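Dindholm raffle tops out at 551 tickets as top prize goes unclaimed

The Dindholm winter raffle has sold more tickets than in any year so far, and the holder of the winning one still hasn't come forward.

Organizers had printed 500 tickets for the December draw and ran out with several days of sales left. A second batch was ordered from the same printer, and the final count came to 551. The top prize is a $4,000 travel voucher. The winning number is 30, which means the ticket was among the first to leave the book.

"We know it was sold early, and we know it was a cash sale," said Beatriz Teixeira, who ran the draw. "Past that, we have a stub with a first name on it that we can't read."

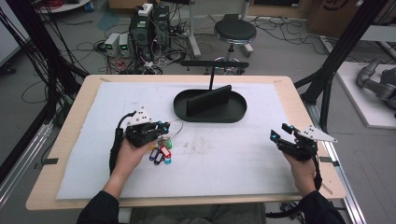

How to claim

The winner must bring the original ticket to the Dindholm hall office before it closes at 4 p.m. on the last day of the month. A photo of the ticket won't be accepted. If the ticket was bought by a group, one person can collect the voucher, but the others must sign the claim form first.

Anyone who bought a ticket at the Makhubela grocery counter is asked to check coat pockets and glove boxes. Early tickets, including number 30, were sold there and at the front desk of the hall. The early tickets are pale yellow. The second batch came out closer to cream, and a few buyers have called to ask if theirs are real – they are.

Smaller prizes have all been collected. They included a dinner for two at Ostetti, a set of snow tires and a season pass to the Kotance rink. 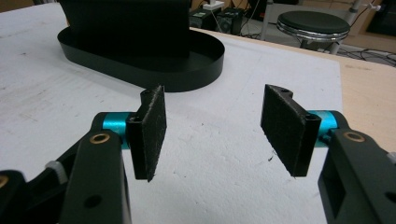 What the odds looked like

With 551 tickets in the drum, each one had a 1 in 551 chance at the voucher. Had sales stopped at the first batch, it would have been 1 in 500. Buyers were limited to four tickets each.

Anselmo Cuadros, who teaches math at the high school and checked the draw, said the extra tickets made little difference to any one player. "Four tickets gave you less than a 1 percent chance," he said. "People buy them for the rink roof, mostly."

All tickets cost $20, for total sales of $11,020. The travel voucher was donated, so it did not come out of that money.

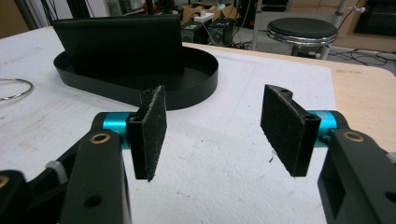
If no one comes forward

Under the raffle rules, an unclaimed top prize is drawn again from the remaining stubs. The second draw would be held at the hall at 6 p.m. on the day after the deadline, and ticket holders don't need to be there to win. Teixeira said she would phone the new winner that evening. The stubs are being kept in the hall safe until then.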